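# Two Grips on One Basket

Prusten and Jeditz make hand-held grippers for recording manipulation tasks. We ran both through the same set of two-handed jobs, and the wicker gave us the most trouble.

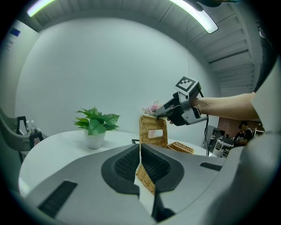 ## What was compared

A hand-held gripper is a simple proposition on paper. An operator squeezes a handle, two fingers close on an object, and a camera on the tool records the approach and the grasp. The recording is later used to train a policy that runs on an arm with the same fingers. If the fingers differ, or the camera sits at a different angle, the transfer suffers.

The two tools in this comparison take different routes to the same result. The Prusten unit uses a direct trigger linkage. The operator feels contact through the handle, and the closing force is whatever the hand supplies. The Jeditz unit puts a spring between trigger and fingers, which limits the force at the tip and gives a more even squeeze from one operator to the next.

Noel Magbanua, who set up the trials, wanted tasks where one hand could not finish the job alone. The list came to six: lift a basket by its handle, turn a tray, set a potted plant on a coaster, fold a towel, unscrew a jar lid, and pass a cup from one hand to the other. Each task was recorded 25 times with each pair of tools, for a total of 300 episodes. The pairs were matched, so no operator worked with one Prusten and one Jeditz at the same time.

## Wicker as a test object

Rattan and wicker baskets look easy. They are light, they have handles, and they tolerate rough treatment. For a parallel gripper they are awkward in three ways.

First, the surface is ribbed. A finger pad lands on the high points of the weave and touches far less material than its area suggests. Second, the weave gives. A handle panel that feels stiff at its base will bend near the top when pushed from one side. Third, the texture repeats, and visual tracking can slip by one strand of the weave without reporting an error.

A cutout in a handle makes a good grip hole for a human hand, which enters at an angle and curls. Straight fingers have to come in square to the panel or pinch an edge. Most of our operators chose the upper corner. It is the easiest part to reach, and also the worst place to lift from, as the basket swings as soon as it leaves the table.

With the Prusten, operators corrected the swing by squeezing harder. That worked for the lift and left marks on the rattan. With the Jeditz, extra squeeze made no difference past the spring limit, so operators learned to let the basket settle before moving it. The recordings are slower and, for training purposes, cleaner.

## Tracking

Both tools estimate their own position from camera images and an inertial sensor. Both also accept a printed square marker on a top bracket, so that the other hand's camera can fix the distance between the two tools when it has a clear view. This matters more than either manual admits. Single-hand position can drift slowly without spoiling a recording. An error in the distance between two hands shows up at once when an arm tries to replay a lift.

Chanida Boonyarit processed the trajectories. Her main finding concerns plain walls. A pale, smooth background gives the tracker little to hold on to, and anything with edges on the table helps: leaves, flowers, a second basket. In the first pass, 57 episodes were rejected for lost tracking. Nearly all of these came from stretches where an operator had lifted the tool high enough for the wall to fill most of the view.

"The marker saves you only when it is in the picture," Boonyarit said. "If both hands point the same way, it isn't."

We re-recorded the rejected episodes with more objects on the table and a lower lift. The second pass had no rejections on the basket or tray tasks. The cup pass remained the weakest, with six episodes still below the quality threshold. Four of these were Jeditz recordings and two were Prusten, too small a gap to call.

Overhead lighting had less effect than expected. Long strip lights give even coverage but can flicker on camera. Fixing the exposure time cured this on both units. Automatic exposure should be turned off before any serious recording - the default is on in both cases.

## Handling

The Prusten is the better tool for short sessions. The trigger is light, contact is easy to feel, and new operators produced usable recordings after a few minutes. After an hour the lack of a force limit becomes tiring, and grip width starts to wander.

The Jeditz takes longer to learn. Its spring hides the moment of contact, and beginners tend to close too early. Once past that stage, operators were consistent from the first episode of a session to the last.

Cables are a shared weakness. Neither unit was tested on battery power, and a cable at the back of the tool pulls on the wrist whenever the hand turns. It can also catch on the table edge. Magbanua clipped each cable to the operator's sleeve for the towel and jar tasks, and recommends the same for any job with wrist rotation. The screw on our cable clamp, a plain Phillips head, worked loose on one Jeditz and had to be tightened between sessions.

## Finger pads

Both makers supply a smooth pad as standard. We also tried ribbed replacement pads from Hondley, which fit either tool after light trimming. On the jar and cup the ribbed pads made no useful difference. On the towel they were worse, as the cloth stayed caught when the fingers opened.

On wicker they were clearly better when the ribs ran across the weave, and no better than smooth when they ran along it. Operators who rotated the tool a few degrees before closing got a firm hold in either case. We left the ribbed pads on for the basket and tray and returned to smooth for the rest.

## Which to buy

For a group that records many short tasks with changing operators, the Prusten is the practical choice. For long sessions, or for any work where closing force has to be repeated on an arm, the Jeditz is worth the slower start. A mixed pair is hard to recommend: the camera offsets differ, and each hand would need its own calibration file.

Replay tests on a two-arm station are planned for February, starting with the basket lift. Magbanua intends to use the smooth pads first and repeat the same lifts with the Hondley set.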